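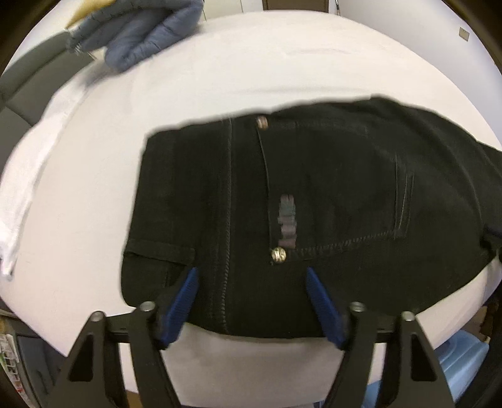

Back pocket of a pair of black jeans. The stitching is gray-beige.

How a Seam Works
By Sandrine Langlois
Greledgate Science Pages for Young Readers, 2021-02-03

A piece of clothing starts as flat cloth. The cloth is cut into shapes, and the shapes are joined. The line where two shapes are joined is called a seam. Look at the side of your pants or the top of your sleeve and you will find one.

Cloth and its threads

Woven cloth is made of two sets of threads. One set runs along the length of the cloth and is called the warp. The other set crosses it from side to side and is called the weft. Each weft thread passes over and under the warp threads. The pattern of overs and unders is called the weave.

In a plain weave, the weft goes over one warp thread and under the next. In a twill weave, the crossings shift over by one thread on each row, and this makes slanted lines in the cloth. Denim, the cloth used for jeans, is usually a twill. If you look closely at a pair of jeans you can often see the slanted lines.

When cloth is cut, the threads at the cut edge are free to slide out. This is called fraying. A seam has to join two pieces of cloth, and it must also be placed far enough from the cut edges that fraying does not reach it. The strip of cloth between the stitches and the cut edge is the seam allowance.

Two kinds of stitch

The simplest hand stitch is the running stitch. One thread goes down through the cloth, along a little, and up again. It looks like a dashed line on both sides. A running stitch is quick to sew and easy to pull out.

Most sewing machines at home make a lockstitch. A lockstitch uses two threads. The top thread comes from a spool and passes through the needle. The bottom thread comes from a small reel under the cloth, called a bobbin. The needle pushes a loop of the top thread down through the cloth. A hook under the cloth catches the loop and carries it around the bobbin. When the needle rises, the machine pulls the loop tight, and the two threads are locked together inside the cloth.

The amount of pull on a thread is called tension. If the top thread has too much tension, the bottom thread is dragged up and shows on top. If it has too little, loops of top thread hang underneath. The tension is right when the two threads meet in the middle of the layers.

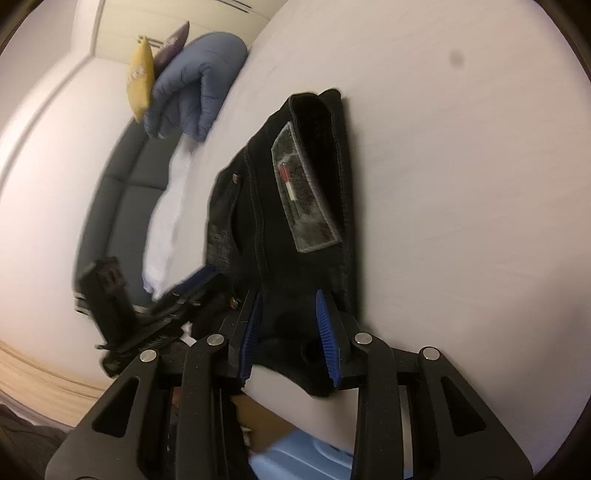
Speed is the other thing a machine changes. A small sewing machine set to run slowly may make 400 stitches in one minute. The Tridomix, the shop machine that Tuncay Taşdemir uses at his repair bench in Greledgate, makes 2,175 stitches in one minute when the pedal is all the way down. He does not sew curves at that speed. The cloth has to be turned by hand as it goes under the needle, and the hands need time.

Stitch length

Stitch length is the distance from one needle hole to the next. Short stitches put more thread into each inch of seam. Up to a point, this makes the seam stronger. Past that point the needle holes are so close together that the cloth can tear along them, the way a stamp tears along its row of holes.

Here is a worked problem. A seam is 161 centimeters long. There are 3 stitches in every centimeter. The number of stitches is 161 times 3, or 483. At 400 stitches per minute, the seam takes a little over one minute and twelve seconds to sew, without stops.

Seams for thick cloth

A plain seam has one row of stitches. The two pieces of cloth are laid face to face, stitched, and opened out. The stitches are then hidden on the inside. This is enough for a shirt pocket lining or a pillowcase.

Work clothes are often made with a flat-felled seam. The two edges are folded around each other so that each one is tucked inside the other. Rows of stitching are then sewn through all the layers. The cut edges are closed in and cannot easily fray. A flat-felled seam is thick and slow to make -- there are four layers of cloth under the needle in most of it.

Stitching that shows on the outside is called topstitching. It holds the layers flat. It can be sewn in a thread that matches the cloth or in a different color. Topstitching thread is usually thicker than the thread used inside.

Force on a pocket

A force is a push or a pull. When you put a hand into a pocket and press down, your hand pulls on the stitches at the pocket's edges. The pull is not shared equally. The stitches at the top corners take the most, because the opening ends there and the cloth can start to peel away. Engineers call this a stress concentration.

There are two common ways to make a corner stronger. The first is a bar tack, a short block of zigzag stitches sewn very close together. The second is a rivet, a metal fastener that goes through the cloth and is pressed flat so it cannot come out. A rivet clamps the layers together, so the pull is spread over the area under the metal instead of falling on one or two stitches. Rivets can be copper-colored, silver or other colors. The color does not tell you what metal is inside, as many are coated.

A test you can do

Ask an adult before you start. You will need a piece of old cotton cloth, a needle, thread and scissors.

Cut the cloth into four strips of the same size. Lay two strips together and sew them across one short end with 6 long running stitches. Tie off the thread. Do the same with the other two strips, but use twice as many stitches, each half as long, so both seams have the same length.

Hold one strip in each hand and pull slowly. Look at the seam. You will see gaps open between the stitches before anything breaks. Compare the gaps in the first pair with the gaps in the second pair. Write down which seam opened more, and whether the thread or the cloth moved first.

Kaan Tekin and Ataberk Saraç tried this with cotton and then with felt. Felt has no warp or weft. Its fibers are tangled and pressed together, so it does not fray in the same way, and their two felt seams behaved differently from the cotton ones. Try felt if you have some.

Words used on this page

Bar tack: a block of close zigzag stitches that strengthens one spot.
Bobbin: the small reel that holds the bottom thread.
Seam allowance: the cloth between the stitches and the cut edge.
Tension: the amount of pull on a thread.
Warp: threads that run the length of the cloth.
Weft: threads that run across it.

Next page: How a Zipper Works, by Güven Ersoy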